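Frequently Asked Questions: Operational Review Programme

Last updated 7/10/18

What is an operational review?

An operational review is a structured examination of how a business carries out its daily work. Our advisers look at the way orders are received, how tasks pass between departments, how costs are recorded and how decisions are reached. The findings are set out in a written report with recommendations in order of priority.

Which businesses may apply?

The programme is open to privately owned companies with at least 9 and no more than 309 employees. Companies outside this range may be referred to our partner practice, Brinkmann, which operates under separate terms.

How long does a review take?

Most reviews are completed within 90 days of the signed letter of engagement. Reviews covering more than one site may take longer, and a revised timetable will be agreed in writing before work begins. Applications received in December are normally scheduled for the new year.

What will be required of our staff?

We ask each client to appoint one senior contact with authority to release records and arrange interviews. Interviews last around 45 minutes and are held during working hours. Individual remarks are not attributed in the report.

Does the review cover small items and stock handling?

Yes. Where a client stores, sorts or issues goods, the adviser will consider how items are labelled, where they are kept and who is responsible for them. Retail and office-based clients are both included. 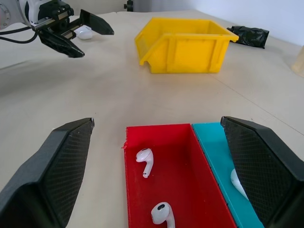 Earbuds in a red tray, with a second tray alongside.

What is the difference between the Astik and Letum services?

Astik is our standard review and covers a single business unit. Letum includes everything in Astik, together with a study of suppliers and two follow-up meetings. Clients may move from Astik to Letum at any point before the draft report is issued.

How are fees calculated?

Fees are fixed at the outset according to the number of employees and sites. Half is payable on engagement and the remainder on delivery of the final report. Travel is charged at cost.

Who will see our information?

Client records are held on Jonus, our document system, and may be opened only by the advisers assigned to the review. Paper records are returned when the final report is delivered.

May we dispute a finding?

Clients have 14 days from receipt of the draft report to submit written comments. Errors of fact will be corrected. Where a difference of opinion remains, the client's response will be printed in full as an appendix.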